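Visit notes, Vitale municipal licensing and inspections office, May

The purpose of the visit was to see how Vitale processes late-hour and live-music permits under the consolidated application adopted last year. Our own county still runs four separate tracks (fire, noise, liquor, occupancy), and the planning department asked for a comparison before the next code revision.

We were received by Brunello Donati, deputy licensing officer, at 9:30 a.m. The intake counter is on the ground floor. Applicants file one form, which is entered into a case system called Fistix. The system assigns the file to reviewers in all relevant departments at the same time. Before the change, files moved in sequence, and a correction at the noise stage sent the applicant back to the start.

The permit classes are divided by floor area and closing time:

- Class A: up to 2000 square feet, closing by midnight. Desk review only.
- Class B: up to 2000 square feet, closing after midnight. Desk review plus one site inspection.
- Class C: anything larger. Full review, sound study required.

Donati said that most disputes concern the line between B and C. Patios count toward floor area if they are served from an interior bar, and several operators have appealed on that point. The hearing officer has ruled both ways. A clarifying amendment is in draft; we were given a copy, with the definitions section still blank.

The sound study is the main cost for a small venue. The city keeps a list of approved consultants but does not set fees. Donati put a typical study at roughly 3000 dollars, and confirmed that the city has no hardship waiver.
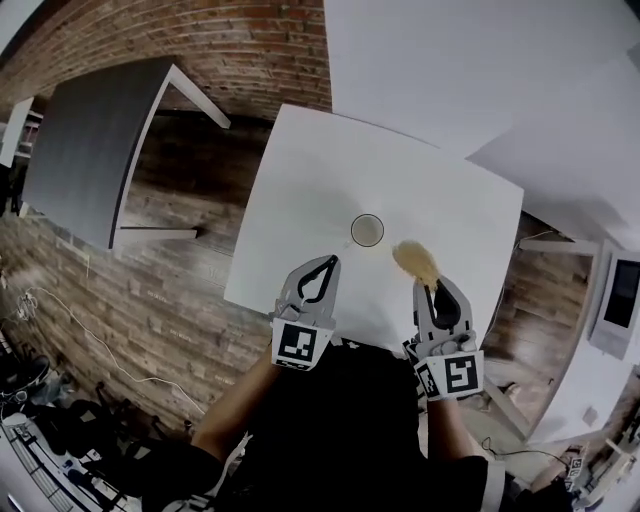

*Small glass on a white table.*

After lunch we walked the Jusura district, where 3 blocks of former warehouses are zoned for entertainment use. Fixed sound meters are mounted on light poles at the block corners. Readings go to Irker, the city's monitoring contractor, and an alert is sent to the duty inspector when the limit is exceeded for ten minutes. The meters cannot separate venue noise from street noise — the inspector has to attend in person before a citation is written.

The meter log for the last reporting period showed 3870 alerts. We asked how many led to citations and were told the two data sets are not joined. This is a gap we should avoid if we adopt fixed metering.

Points for follow-up:

- Request the patio rulings, both directions.
- Ask Irker for the calibration schedule. Donati did not have it.
- Check whether our fire marshal can work in a parallel review, given current staffing.
- Obtain the Fistix contract terms, including data export.

The visit ended at 3:45 p.m.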